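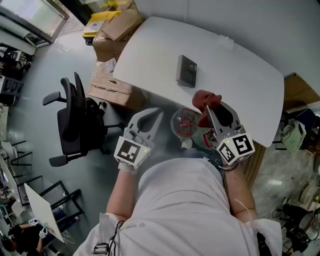

Ticket: right-hand pose drops out during fabric pick-up
Opened by: Ghada Srour
Assigned to: Nazar Tkachuk
Site: Restholm, table 3
Status: Monitoring

Ghada Srour, 09:40
Right gripper loses its pose partway through a demonstration. Left gripper is fine in the same episodes. Of 19 episodes recorded this morning, 11 were rejected by the checker with "pose gap, right". Task is picking up the dark red fabric piece and placing it by the grey box. Battery and firmware checked, no change.

Nazar Tkachuk, 10:15
Opened four of the rejected files. The gap begins when the wrist rolls outwards and the fingers point up. Marker cube goes edge-on to the head camera and neither face is read cleanly. Please check the cube is seated and say how the cables are routed.

Ghada Srour, 10:50
Cube was seated but would turn slightly by hand. Tightened. Cables come off the right gripper and down round the wrist. With the wrist rolled, the bundle pulls against the handle.

Nazar Tkachuk, 11:05
Re-run the marker calibration for the right side only. Leave more slack at the wrist. Ask Tanner to keep the roll smaller on the lift and to close the fingers fully before moving off.

Tanner Hiebert, 13:30
Calibration done, residual back within limits. Recorded a short set with more slack. One rejection, same error, during a fast turn.

Nazar Tkachuk, 13:45
Acceptable for now. Exclude the morning rejects from the Kidton upload. Will look at the gap threshold before the next batch. Leaving open.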